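Automação e trabalho - notas da aula 6

Pessoal, seguem as notas da última aula, um pouco mais arrumadas do que o que ficou no quadro. Quem faltou em abril vai encontrar aqui também um resumo do caso da Valau, que ainda vamos usar no trabalho final.

Tarefa não é emprego

Comecei por aqui porque é onde eu mesma me confundia quando estudava o assunto! A gente lê "o robô vai substituir o embalador" e imagina uma pessoa saindo e uma máquina entrando. No chão de fábrica a conversa é outra: o posto é um monte de tarefas (pegar, virar, conferir, etiquetar, avisar a colega que a caixa veio amassada) e a automação costuma levar algumas e deixar o resto. O que sobra às vezes é a parte interessante, às vezes é a parte chata que ninguém conseguiu programar.

O caso Valau

Lembrando os dados: 62 pessoas no setor de montagem e embalagem, das quais 23 mudaram de função no primeiro ano. O Macario Lozano, que era chefe de turno, contou na visita que a maior briga foi com a escala. Os robôs não pediam pausa, e o ritmo de quem abastecia as bandejas passou a ser o ritmo deles. Só depois de muita reunião é que o setor voltou a ter pausas fixas - guardem isso, porque volta na questão do trabalho final.

Já a Si-eun Lim gostou da mudança. Saiu da embalagem e foi para o grupo que ensina as tarefas, quer dizer, faz o movimento com garras de mão, repete, muda a peça de lugar, repete de novo. Ela diz que cansa o ombro de um jeito diferente e que demorou para se acostumar a trabalhar com arnês no peito. Perguntei se ela se sentia ensinando o próprio substituto e ela riu, disse que todo mundo pergunta isso.

E quem fica com o saber?

Foi a melhor discussão da turma, na minha opinião. Quando uma operadora experiente demonstra como se pega uma peça pequena sem derrubar a vizinha, ela está passando adiante uma coisa que levou anos para aprender. O contrato paga a hora. Paga também o jeito? O Anil Reddy defendeu que sim, que demonstração deveria ter adicional, e metade da sala discordou.

Para a próxima aula

Leiam o capítulo do Crisóforo Bañuelos sobre ritmo e pausas e tragam uma página (uma mesmo, por favor!) descrevendo um posto de trabalho que vocês conheçam de perto, tarefa por tarefa. Marquem as que vocês acham que uma máquina faria e as que não. Pode ser o balcão da padaria da tia, vale tudo.
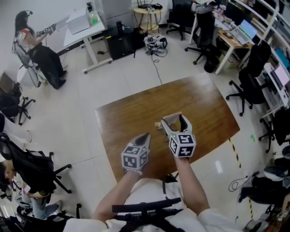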